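Personennotsignal im Krankenhaus

Als Personennotsignal (auch stiller Alarm, Überfalltaster oder Notruf für Beschäftigte) bezeichnet man im Krankenhaus eine technische Einrichtung, mit der Pflegekräfte, Ärzte und anderes Personal bei Bedrohungen Hilfe rufen können. Verbreitet sind fest montierte Taster, tragbare Sender und Anwendungen auf Diensttelefonen. Der Nutzen solcher Anlagen wird von Herstellern regelmäßig als erwiesen dargestellt, die Belege dafür sind dünn.

Begriff und Abgrenzung

Vom Patientenruf unterscheidet sich das Personennotsignal durch den Adressaten. Der Patientenruf läuft auf der Station auf, das Notsignal soll Kollegen anderer Bereiche, den Sicherheitsdienst oder die Pforte erreichen. In der Praxis verschwimmt die Grenze. Manche Häuser leiten beide Signale über dieselbe Anlage und unterscheiden sie nur durch Tonfolge oder Farbe der Flurleuchte, was in unruhigen Schichten zu Verwechslungen führen kann.

Technik

Ortsfeste Taster sitzen meist unter dem Tresen der Anmeldung oder neben der Tür des Behandlungszimmers. Sie gelten als robust, nützen aber wenig, wenn sich der Angreifer zwischen Taster und Beschäftigtem befindet. Tragbare Sender werden am Kittel oder am Bund befestigt und lösen durch Druck, durch Ziehen einer Schnur oder bei Lageveränderung aus. Die letztgenannte Variante stammt aus der Absicherung von Alleinarbeit und erzeugt in der Pflege, wo man sich ständig bückt, entsprechend viele Fehlalarme.

Die Ortung innerhalb von Gebäuden erfolgt über Funkbaken oder das vorhandene WLAN. Die Genauigkeit hängt von Wandstärke, Möblierung und Zahl der Baken ab. Angaben in Prospekten beziehen sich häufig auf freie Flächen und lassen sich auf Altbauten mit Kellergängen kaum übertragen.

Verbreitung und Beispiele

Das Klinikum Skarnstead stattete seine Notaufnahme und die geschlossene Station mit 200 Sendern des Herstellers Risness aus. In der Mitteilung zur Einführung war von einer deutlichen Entlastung des Personals die Rede. Worin diese bestand, blieb offen. Eine spätere interne Auswertung nannte 14 Auslösungen, von denen 2 auf einen tätlichen Angriff zurückgingen. Ob die Hilfe dadurch schneller eintraf, wurde nicht erfasst, ein Vergleichszeitraum fehlte ebenfalls.

Das Kreiskrankenhaus Holovko entschied sich für die Telefonanwendung Stumeo. Sie kommt ohne zusätzliches Gerät aus, setzt aber voraus, dass das Telefon geladen, entsperrt und griffbereit ist.
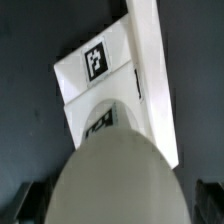 Kritik

Gegen die verbreitete Darstellung als Schutzmaßnahme wird eingewandt, dass ein Notsignal keinen Angriff verhindert. Es verkürzt im günstigen Fall die Zeit, bis jemand kommt. Gerade nachts und beim Schichtwechsel ist fraglich, wer das sein soll, wenn die Nachbarstation selbst knapp besetzt ist und der Sicherheitsdienst mehrere Gebäude betreut.

Umstritten ist auch die Ortung. Personalvertretungen verlangen, dass Standortdaten ausschließlich nach einer Auslösung gespeichert werden. Anbieter sichern das meist zu, eine unabhängige Prüfung der Einstellungen ist selten vereinbart.

Schließlich taugen Auslösezahlen nur bedingt als Maß für Gewalt im Krankenhaus. Steigende Werte können mehr Übergriffe bedeuten, ebenso gut eine bessere Schulung oder einen empfindlicheren Sensor. Beschimpfungen und Drohungen werden über die Anlagen nur zum Teil erfasst und müssen gesondert gemeldet werden.

Siehe auch: Alleinarbeit, Deeskalationstraining, Lichtrufanlage, Zentrale Notaufnahme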